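Auction listings for older motorcycles: what the wording is worth
Project report, second semester

Our group read 540 online lot descriptions for motorcycles built before 1975 and compared the claims in them with whatever paperwork the seller had scanned. The favourite word was "matching", as in matching frame and engine numbers. It turned up in 40 listings for the Allach two-strokes alone, and I'm not convinced most of the sellers had checked.
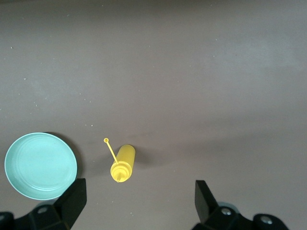 A reply on the Rekbridge owners' forum took the other side: you lot are too hard on sellers, half these bikes had a new engine under warranty and the factory stamped it to suit, so the numbers match and the motor still isn't the first one. Fair enough, but that makes the word weaker still.

Mileage was worse. One Akanda 250 was offered with 2771 miles "believed genuine", and the only support was the odometer itself. A five-digit clock can go around once and nobody would know from the dial.
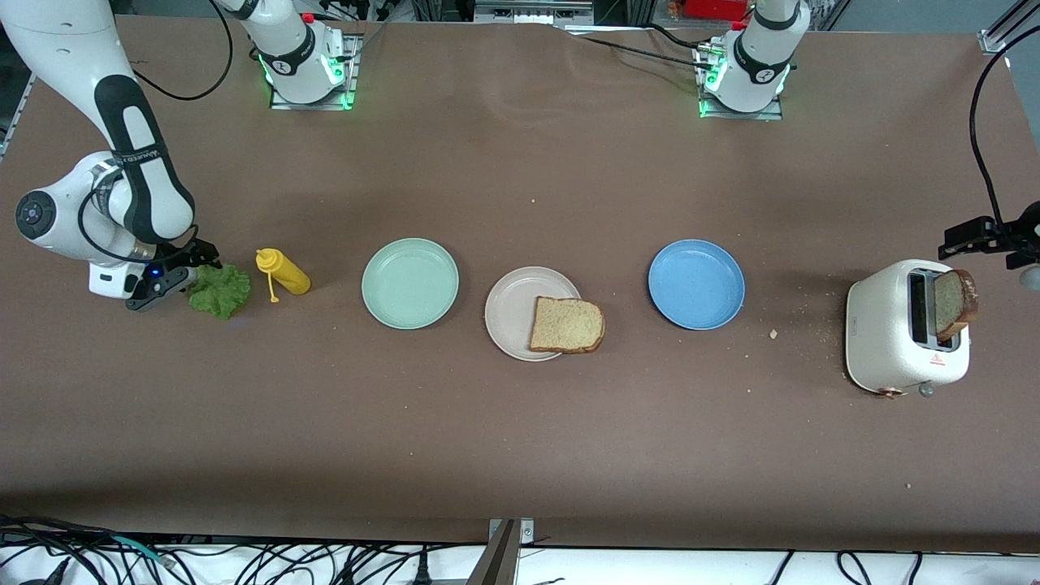 Colour was the third problem. Sellers wrote "original paint" and "repainted in original colours" as if they meant the same thing, and the Stistinness price guide we used lumps them together too. We split them by hand, which took most of May and left a pile of listings we couldn't place in either group. Those are marked "unclear" in the spreadsheet and were left out of the price comparison.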